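Coursework > Design and Materials > Student Reports > Handrail Paint

Dark Paint on Handrails at Janusthorpe Library
Etenesh Ejigu and Svitlana Hladun
July 15, 2024

Background

The library wants to repaint the handrails on its front steps. The old paint is white and shows every scuff. We were asked to compare two dark grays, Droser and Pralano, and say which is easier to see against the stone.

Method

We painted short lengths of pipe in January and set them next to the steps at noon and again near dusk. We asked 74 visitors which pipe they noticed first. Each person stood at the bottom of the steps. 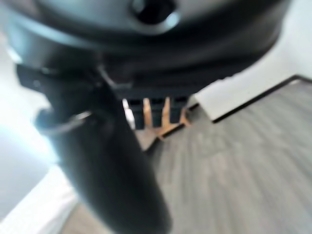
Droser is the darker paint, and on a flat card it looks almost black. Pipe is harder to judge because the color changes around the curve. On a rounded charcoal surface like the one in the photo, the part that catches the light has a faint bluish-gray sheen, and the lower rim stays dark. We told people to look at the whole pipe — not only the bright side — before answering.

Results

At noon, 50 visitors picked Droser first. Near dusk the answers were mixed, and several people said they could not tell the paints apart. Pralano has a duller finish and hid fingerprints better. 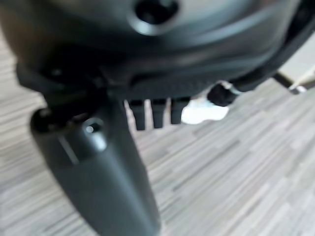
Limits

We had dry weather for both sessions, so we don't know how either paint looks in rain. Most visitors were adults. Mr. Đoàn, our instructor, suggested adding a light stripe at each end of the rail, and we would like to test that next.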